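Sekell Sorting Pictures: Read Me First

Welcome, and thank you for opening this file before opening the folder! Sekell is a collection of pictures of everyday things being sorted into bins on a white table. It began as a side project at our workshop in Zundimbridge, and it has grown into something that people ask us for by name, so it seemed time to write down what is in it, how the folders are laid out, and what we would ask of you if you use it.

The collection holds almost 2,000 pictures, grouped into 50 sorting sessions. Each session has its own folder, and inside each folder you will find the pictures themselves, a short text file called notes, and another called contents, which lists the bins and the things that went with them. Please read the notes, even if you are in a hurry. Monique Pruvost wrote most of them, and she has a gift for putting down the one detail you will be wondering about later.
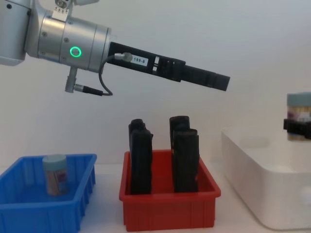 Page last changed: March, by Odette Texier

What is being sorted

Small household goods, for the most part. We like things that stand up on their own and have a plain shape: tubs with lids, jars, cups, canisters, tins, boxes of tea. Some of them came out of our own kitchens and went home again afterward, so a favorite canister may turn up in one session and never be seen again. We left out anything sharp, anything that spills, and anything with a person's name or address on it.

The kinds of sorting are listed in the contents file under "rule." The usual rules are by color, by shape, by size, and by what the thing is for. A few sessions have the rule "free," meaning that whoever was setting up the table could arrange things however they pleased. Faustine Bailly is very fond of the free sessions and would like me to mention that they are the best ones. I think the color sessions are easier to start with, but do look at both and make up your own mind.

How we name the bins

Bins are named by color first and then by where they stand on the table, counting from the left as the picture shows it. So you will meet "blue left" and "red middle" in the contents files, and if a bin is moved during a session it keeps the name it started with. This caused a good deal of head-scratching in the early folders, where Saeed Golestani and I each had our own system (mine went from the window side, his from the door side – neither of us had told the other). Those folders have been put right, but if you find a leftover "window bin" somewhere, please write to us.

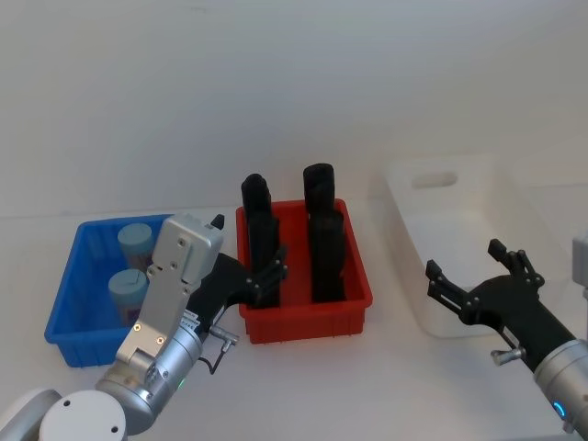
Deciding what counts as one item took us longer than anything else in this project. We talked it over at lunch more than once, and the rule we settled on is that anything you could lift out with one hand without disturbing its neighbors is an item of its own. A lidded tub is one item, lid included, so each of the light blue containers with the pale lids in the blue bin is written down once. Stacks are harder. Pieces like the black ones standing upright in the red bin overlap so much from the front that you can't always tell where one ends and the next begins, and for those the contents file says "stack" and leaves the number blank. An empty bin still gets a line of its own, with the word "none" after it – please don't skip those lines when you read the files in, or every bin after them will be off by one.

Things we know about and have not fixed

White bins on a white table against a white wall are hard to make out, and the outlines we drew for them are less careful than the ones for the red and blue bins. Dzintra Priedītis is going back over them a folder at a time and has 20 folders done so far. The finished ones say "redrawn" at the top of the notes.

In 3 sessions the contents file was written up the next morning from memory. They are marked "late," and I would leave them out of anything where the item names matter.

Color words are our own. What one of us calls light blue another might call gray blue, and we have only evened this out within a session, never across the whole collection.

Using the pictures

You are welcome to use Sekell for teaching, for study, or for trying out your own ideas at home. If you share something made with it, a line saying where the pictures came from is all we ask. Please don't sell the pictures on their own. The lists and notes may be copied and changed as you like, and if you make them better we would love to have your version back.

Questions and corrections go to Odette at the Zundimbridge workshop. Put the folder name in the first line of your message and tell her which picture you mean. She answers everything, though it may take her a little while when the workshop is busy.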